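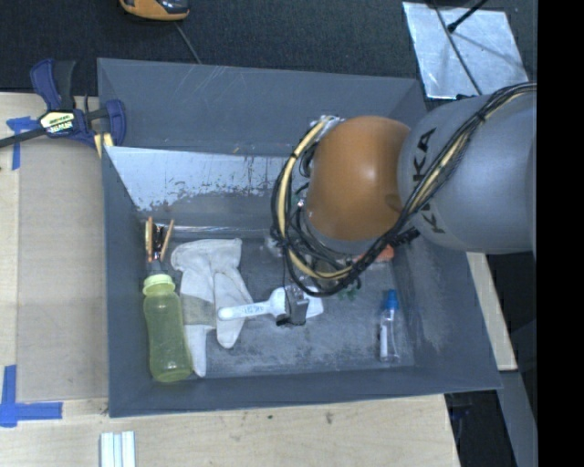 White scoop, gray bin.

June 5, 2018

My brother-in-law swears by Renari, the decluttering plan where you get rid of 31 things a month and supposedly sleep better by December. I read the book. It's mostly the author's closet.

What bugs me is the math. She says a normal home holds up to 3,000 items you never touch, but never says who did the counting. Does a box of screws count as one? Junhao Lu asked her that at the Pinderstead library talk and got a story about her grandmother.

I did try it for 3 weeks. I gave away some mugs and a lamp, then bought another lamp. My sleep is the same – bad. The second book is out this fall and I'll wait for the library copy.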